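Clarkwood Small Garment Handling Set
README and data card

Maintained by: Yu-na Tak (collection) and Natália Aguiar (labeling and release)
Prepared for: Kindley Textile Care Program
Status: released for internal and partner use

1. Purpose

This set documents the everyday handling of small garments between the basket and the rack. It covers picking up, opening out, turning, hanging, taking down and folding. It was prepared to support the study of how soft clothing changes shape as it is handled, and to provide a shared reference for people who label clothing images. Earlier material held by the program showed garments laid flat and neatly arranged. The present set gives more room to the stages in which a garment is bunched, twisted or partly hidden.

2. Contents

The release contains 73 sessions. Each session covers one garment or one small group of garments and is stored in its own folder. A session folder holds the images, a label file and a short notes file. The notes file records the type of garment, the task attempted and any change made to the layout of the work area during the session.

Sessions last no longer than 90 seconds. Longer tasks were divided, and the notes file for each part names the part that comes before it.

3. Garments and furnishings

Garments are small, light and unlined. Sleeveless shirts, T-shirts and shorts make up most of the set. Both plain and patterned fabrics are included. Striped fabrics were given particular weight in the selection, as the direction of the stripes helps the labeler to follow a fold from one side of the garment to the other.

The standard layout consists of a floral mat, a small rack with wire hangers, and open baskets for garments that are waiting or finished. The number of hangers may differ between sessions. The position of the baskets was not fixed, and users should not assume that a given basket always holds finished items.

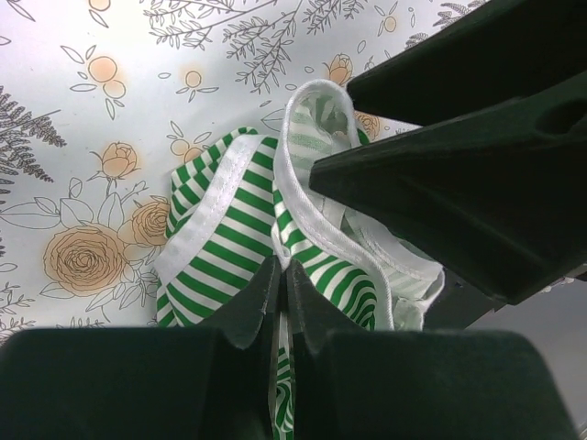
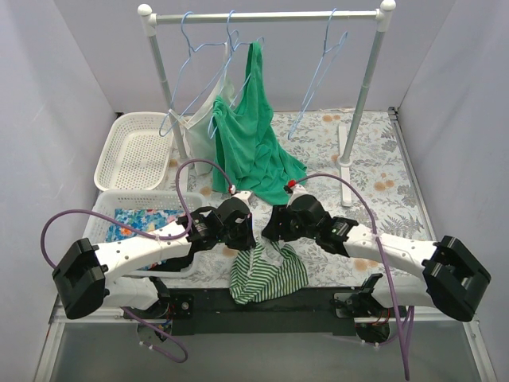

Figure 1. Striped garment bunched on floral cloth (first image); rack, hangers and baskets in the work area (second image).

4. Labels

Labels are applied at two levels.

Garment level: type, main color, pattern (plain, striped, printed, other) and state. The permitted states are flat, folded, bunched, held and hanging. A garment may carry two states when both apply, for example bunched and held.

Part level: neckline, armhole, strap, sleeve, waistband, hem, binding and trim. A part is labeled only when the labeler can identify it with confidence. When a length of binding is visible but could belong to either a neckline or an armhole, the label "binding, unassigned" is to be used. Labelers are asked not to settle such cases by looking ahead to later images in the same session.

The reverse side of a fabric is labeled separately from the face. On striped garments the reverse is often paler, and the two should not be merged on the ground that the pattern matches.

Cloths lying in baskets are labeled "cloth, type unknown" unless a garment part can be made out.

5. Quality review

Each label file was completed by one labeler and checked by a second. Disagreements were referred to Natália Aguiar, whose decision is recorded in the notes file. Some 20 sessions were labeled again in full following a revision of the rules for binding and trim in February. The earlier versions have been withdrawn and should not be used.

6. Known limitations

The floral print of the mat can be mistaken for printed clothing, particularly where a thin or pale fabric lies over it. Translucent items are difficult to outline, and their edges should be treated as approximate.

Adult outerwear, knitwear and garments with zippers are not represented. Results obtained with this set should not be extended to those categories without further testing.

Three sessions have incomplete notes files. They are listed in the release folder and remain usable at the garment level.

7. Access and use

The set may be used for research and teaching within the program and by its partners, Correia and Trundetti. Redistribution requires written approval from Kindley. Publications that make use of the set should give its full name and the release version stated in the folder.

8. Corrections

Errors in labels should be reported to Natália Aguiar with the session number and the name of the image concerned. Questions on garments, furnishings or session notes should be addressed to Yu-na Tak. Corrections are gathered and applied at the next release, and the change file lists every session affected.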